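Robot Learning from Demonstration
Handout 6: Teleoperated collection for cloth tasks
Tarmo Rimkutė
Revised Thu 15 May

6.1 Scope

Handout 5 dealt with kinesthetic teaching, where the operator holds the arm and moves it through the task. That method works for rigid parts and short paths. It works badly for garments. The operator's hands and forearms hide the cloth from the cameras, and two arms cannot easily be guided by one person. From this point the course uses remote control through the Pedutico leader arms, with Jillus as the recording software.

6.2 State and observation

A rigid object on a table has six degrees of freedom. A garment has no useful short description of this sort. Two heaps made from the same jacket may share no visible feature except colour, and the part needed for the next grasp (a collar, a hem, a shoulder seam) may be underneath. We therefore do not label cloth state. The policy receives camera images and joint positions, and the demonstrations must cover the range of starting heaps.

Seams, flaps and fasteners are worth attention when choosing a grasp. They are stiffer than the surrounding panel and keep their shape when lifted. On plain fabric the operator has only shading to go by, and depth is easily misjudged from a single view.
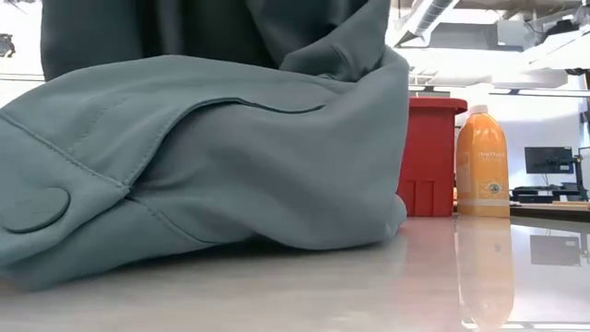 Low views taken close to the table surface give the height of the cloth and the clearance under a lifted edge. They are poor at showing what lies behind a fold, so they are always paired with a view from above. Objects left near the cloth should be varied between sessions. If they stay put, the policy may learn to use them as landmarks.

6.3 Recording procedure

Zero both leader arms before enabling the followers. Drop the garment from shoulder height and do not tidy it. Start the episode, then move. Pauses at the start are learned along with everything else, and trimming them afterwards is tedious.

Failed grasps followed by a recovery are kept. Failed grasps followed by a reset are discarded. An operator who regrasps at a slightly different point is supplying information that a clean run does not contain — see the Kairys exercise from week 3.

6.4 Data for the assignment

The Prislow set holds 1,637 episodes. Of these, 323 include at least one recovery and 155 are held back for testing. Do not train on the held-back episodes. Each group will add 44 episodes of its own, split evenly between two operators, and report results with and without them.

Operator style matters more than most groups expect. One person lifts and shakes, another slides and flattens. Averaging the two gives a motion that does neither, and the usual remedy is a policy that can represent several modes (section 7.2).

Reading: chapter 4 of the course notes, up to the part on action chunking.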